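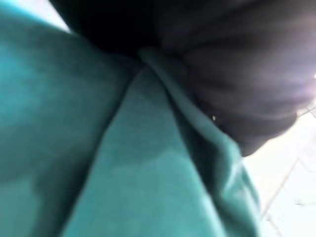
The teal cloth from very near, through the small camera at the gripper.

In March I could visit the Dillen open day in Skolholm, where a team collects examples for a learning system that should one day tidy bedrooms. The project is called Caldeira. I expected big machines and noise, but we were led to a bedroom with white bedding and checkered pillows.
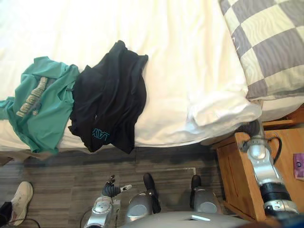 The guide explained that a person steers both arms and every movement is stored together with the camera views. One such recording they call an episode. The goal for one shift is 50 episodes, and after every 5 the clothes are put down in a new way – otherwise the system learns only one position.

I asked if the failed tries are thrown away. They are kept, but with a different label, and two people must agree on it.

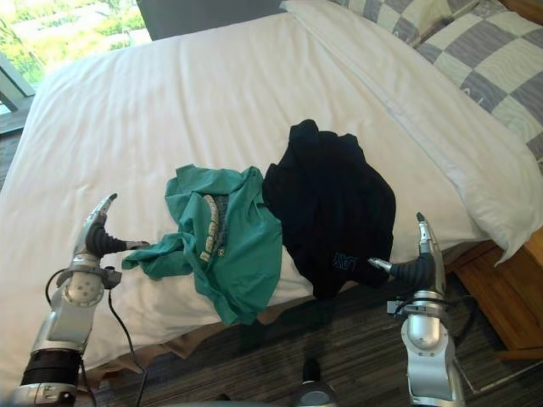 Soft things are difficult, we heard, as a shirt never has the same shape again. For me this was the most interesting part of the visit, more than the talk by Purnumano at 2 p.m., which was mostly about storage prices.

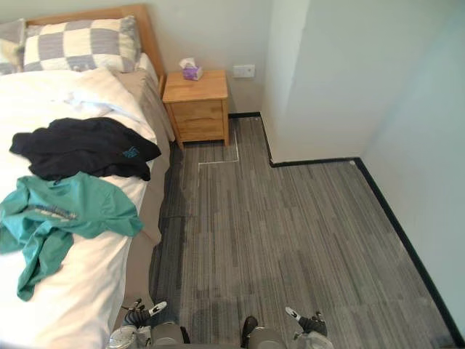

Both arms beside the bed, with the black and the teal garment on the duvet.

Coffee was free, and the bus back to the station goes every hour.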